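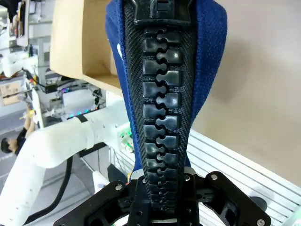

The Laitinen work cardigan is made for people who stay many hours in a cold hall or a cold store. It is knitted from a heavy yarn in dark blue, and it keeps its form well after many washings. The front closes with a large black plastic zipper with oversized teeth, so it is possible to open and close it also with gloves on. The sleeves are a little longer than usual.

Article 305. Sizes S to XXL. Weight in size M: 2000 grams. Price: 2890 for one piece, lower price from 100 pieces. Please wash inside out, with the zipper closed, and do not tumble dry.

For orders with company name on the chest, please write to Dilani Wickramasinghe. New delivery comes in May.

Print this page
E-mail this page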